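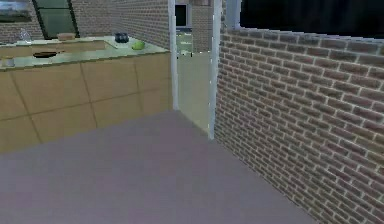
Chapter 7
Planning in a House You Did Not Build

Keltevside course text, part two. Revised 16/11/2022

What you need before starting: chapters 5 and 6, a working install of Gastus, the Shakya planner built and on your path. If the build failed in chapter 6, go back and fix it. Do not carry a half-built planner into this chapter, the errors look like planning errors and you will lose a day.

Up to now every task started with a list of objects and where they were. Handed to you. The cup is at this pose, the pan is at that pose, go. Chapter 5 got the base moving, chapter 6 got the arm moving, and in both the world was a text file that never lied.

Now we take the file away. Or most of it. The planner gets a floor plan, a task in plain words, and whatever the perception module reports. The rest it has to work out.

Three problems show up right away.

Problem one: where to look. A task says "bring the mug to the kitchen." Which mug, and where is it? A search that treats every surface in the house as equally likely will visit every surface in the house. A search that only believes in kitchen counters will look for the mug next to the pan, not find it, and report failure. Both are bad. We want priors, and we want priors that can be wrong without wrecking the run.

Problem two: when to stop looking. Each look costs time. Moving the base costs more. At some point the expected gain from another viewpoint is less than the cost of getting there and the planner should either act or give up. Students always set this too low at first. Then too high.

Problem three: what counts as known. A detection at 0.6 confidence from across a room is not an object. It is a rumor. But if you throw it out you also throw out the best hint you had. Section 7.3 is on this and it is the longest section in the chapter, sorry.

A worked case, to keep in mind

The test house in Gastus has a kitchen and a bedroom among its rooms. The kitchen is close to what the priors expect. Counter, sink, a flat dark pan, a small pale cup near the front edge, a dark rounded pot or kettle toward the doorway end with a green fruit by it. Ask for the pan and even a poor planner does fine.

Ask for the black mug. The prior says kitchen, high weight, so the robot goes to the kitchen. Detector returns a cup. Wrong color. A lazy matcher takes it anyway (cup, mug, close enough) and you get a confident, finished, wrong run. A strict matcher rejects it and the belief has to go somewhere. Where? In the default settings it spreads over the other horizontal surfaces, desk first, then the bed, then the floor.

Seats are not in that list. Check the config if you don't beleive it: surfaces.yaml, the support_types block. Somebody decided a chair is furniture for sitting and left it out of the things that hold up other things. Reasonable on paper. The black mug in the bedroom is on the chair, on the pad, toward the back. The planner drives to the desk, scans the desktop, gets a pot with a spiky plant, a small gray bowl, a flat black thing the classifier can't settle on (phone? remote?), and no mug. The chair is right there in front of it. Not a candidate surface, so never a goal for the camera, so any mug pixels that happen to land in view come back with no support to attach to and get filtered.
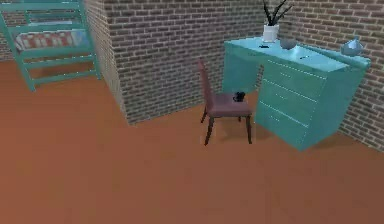
7.1 Supports, and why the list matters

A support is any surface the planner will believe an object can rest on. That is the whole definition. It lives in software. The physics engine has its own opinion, and will hold a mug up on anything flat enough whether your planner has heard of it or not.

So there are two lists. The engine's list, long, mostly implied by geometry. The planner's list, short, written by a person. Every object that sits on something in the first list but not the second is invisible to the search, no matter how good the detector is.

Two ways to close the gap.

Extend the list by hand. Quick, easy to read, works until the next house. Add chair_seat to support_types, rerun, done.

Generate the list from geometry. Walk the mesh, keep every upward-facing patch bigger than a threshold and within reach. Finds seats, stair treads, the tops of drawers, and also the tops of door frames and a lot of junk. Needs pruning. The Candinari tool does this for you and writes out a candidate file you can edit; install notes are in appendix C.

We use the second method for the rest of the chapter, with a cap of 300 candidate patches per house. Over the cap the planner still works but the belief update gets slow enough to notice.

A note on weights. Generated supports come in with a flat prior. Leave it flat for the first run. It is tempting to start tuning by hand — mug likes desk, pan likes counter — and then you are tuning to one layout. In September we reshuffled the objects in the test house, so if you have saved weights from an older copy of the course, delete them.

7.2 The viewpoint budget

Each run gets a budget of 30 viewpoints. A viewpoint is one base pose plus one head pose plus one detector call. Turning the head in place still counts. Driving through a room with the detector off costs nothing from the budget but you learn nothing either.

The budget is there so that runs can be compared. With no limit, the planner that looks at everything twice always wins on success rate, and you can't tell if its ordering was any good. With a limit the ordering is most of the score.

Set it in the task file:

task: fetch
target: mug, black
viewpoint_budget: 30
supports: candidates.txt
on_exhausted: report

Leave on_exhausted at report for now. The other option is guess, we get to that in 7.4 and it causes trouble.

Before you go on

Run the mug task with the default support list. Save the log. Then generate supports, run it again, save that log under a different name. Open both and find the first viewpoint where the two orderings split. You will need that line number for the first exercise in 7.3, and the plotting script there expects both files to be in the same folder.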